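Does a Shorter Wash Get Clothes Clean?
Project report, Household Science elective
Nilton Tello and Eusebio Llanos
Submitted 17th October

Why we picked this

Every washing machine in the student laundry has a quick cycle, and most people on our floor use it for everything. A poster by the door, put up by the detergent supplier, says the quick cycle with Dosance liquid is "just as good." It gives no test and no numbers. We doubted it, so we tried to check.

What we did

We cut one old cotton bedsheet into squares and stained them with coffee, cooking oil and grass. Half went through the quick cycle, which takes 30 minutes. The other half went through the normal cycle. Both were set to warm, with the same dose of Dosance and the same load of towels to fill the drum. After drying, the squares were pinned to a white board and graded from 0 to 5 by students who had not been told which cycle was which. We collected 161 grades in all.

We also handed out a short survey in May asking people how they do their laundry. We got 46 back.

What we found

Coffee came out well in both cycles, and the grades were too close to call. Grass was poor in both. Oil was the only stain with a clear gap, and the normal cycle did better. So the poster may be right about coffee. We would not trust it on anything greasy.

The survey was less useful than we had hoped. Most people said they sort their clothes by color, but we live with these people and we have seen their laundry. Answers about habits should be taken lightly. We left the sorting question out of our results.

Hanging and airing

Several people wrote that they wash less because they air things out between wears. 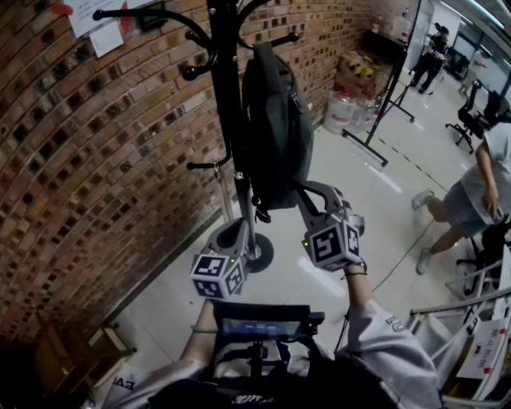

We wanted to test that too, but smell is hard to grade fairly. Our one try used two sweaters and four noses, and the noses disagreed. A website called Genderier claims that a night of airing "equals a wash." We looked for the study behind it and found only a link to another page saying the same thing.

Problems with our work

One sheet is one kind of cloth. We used one brand of machine, a Clegg, and it was not new. The drum holds nearly 700 liters of water over a week of testing, according to Eusebio's math, but Nilton got a different answer, so we make no claim about water use. Our graders were also our friends, and a few of them were in a hurry.

If we did it again we would drop the grass and spend the time on oil, with at least two more detergents.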